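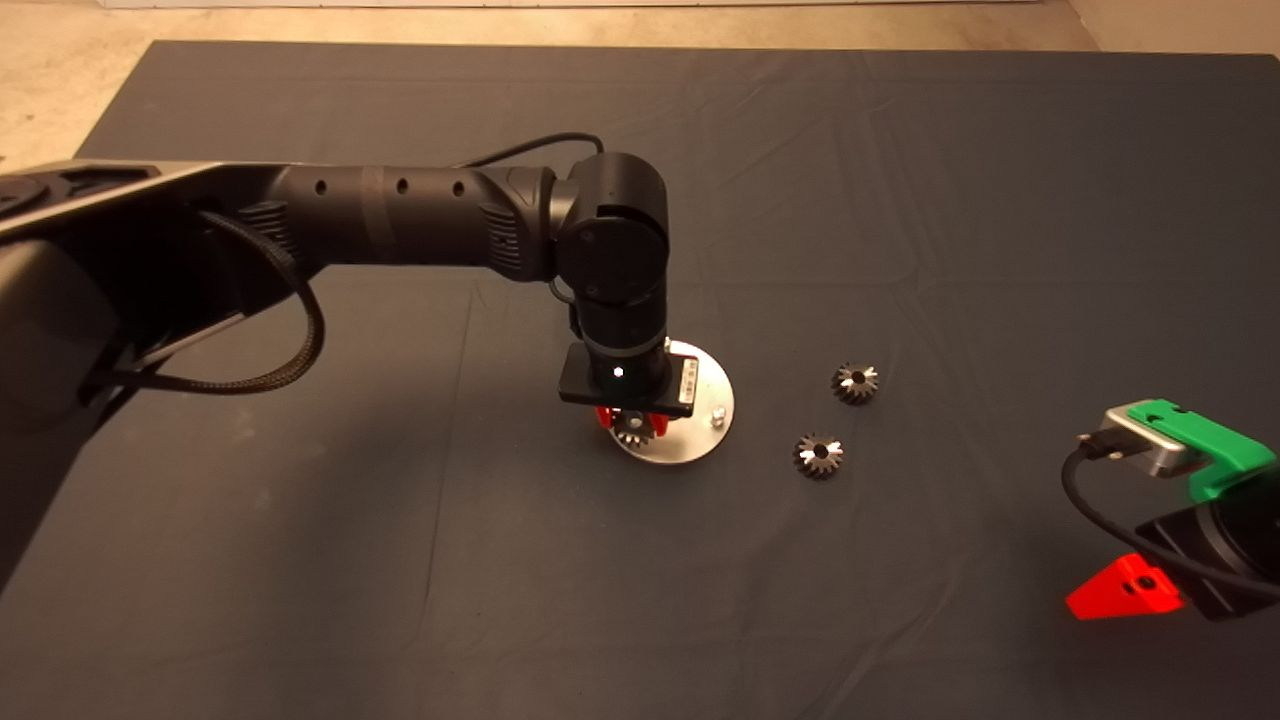

4. Cleaning the platter and checking the drive gear

Before you clean the Torau turntable, put the motor switch to OFF and take the plug out of the wall. Prepare a table with enough free space and cover it with a cloth. A dark gray cloth like the one under the round metal plate is a good choice, as small bright parts are easy to find on it. Do not use a towel with long loops, it leaves threads in the bearing.

4.1 Removing the platter

1. Lift the dust cover and take off the rubber mat.
2. Move the tonearm to its rest and close the clip.
3. Hold the platter with both hands and pull it straight up. If it does not move, turn it a little to the left and try again.
4. Lay the platter flat on the cloth.

CAUTION: Never pull the platter from one side only. The spindle can bend, and this damage is not covered by the Utonari warranty.

4.2 Cleaning

5. Wipe the metal with a soft, dry cloth. For grease, use 2 drops of Sandu cleaning oil – not more.
6. Clean inside the center hole with a cotton stick.
7. Wait 21 minutes before you put the platter back.

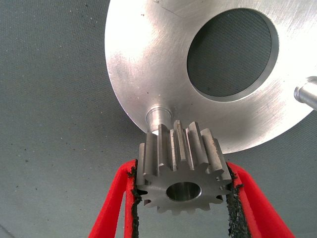
Fig. 4-2. Metal plate with large round hole, and small steel spur gear.

Note: Light scuffs on the metal have no influence on the sound. Please do not polish them with sandpaper.

4.3 Checking the gear

8. Look at every tooth of the gear under a good lamp. If a tooth is broken or worn, order gear set 3 from the Umgate parts service.
9. Put one drop of oil on the gear shaft. Keep the teeth dry.
10. Put the platter back on the spindle and turn it slowly by hand. It must turn without noise.

If you still hear a clicking sound – also with the mat removed – go to section 7, "Noise and vibration".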